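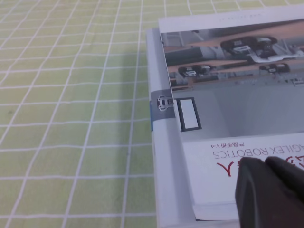

26/07/2019

Guide workshop, Skosdale area map and walking notes

Back at the desk after two days of going over the Badenum loop on foot, and I'm writing it all down before it slips away. The loop from the harbour to the old chapel at Ovau is lovely, much lovelier than our last edition let on, and I'd happily send anyone's grandmother along the first half of it. The second half is another matter - the steps above the lime kiln have gone soft at the edges and we ought to say so plainly.

Timings: harbour to kiln 30 minutes at a visitor's pace, kiln to chapel 95 with a stop for the view (do stop for the view!). The old text had the whole thing at an hour and a half, so please change it on the fold-out as well as in the route table. I always forget the fold-out.

Ferry: the last boat back from Ovau moves earlier in November. Still waiting for the winter timetable, so leave that line blank for now.

Bergmann guesthouse is open again and very welcoming, with good soup and a drying room for boots. They'd like 200 of the small maps for the front hall. I said yes, then remembered we're down to the last box, so could whoever is next in the store have a look?

Spot height on Skosdale ridge: our map says 3,746 feet, the board at the car park says something a bit lower. I've left ours alone until I can check the survey sheet.

Still to do: bus stop names, the café at the kiln (shut both times I passed), and a kinder paragraph on the museum.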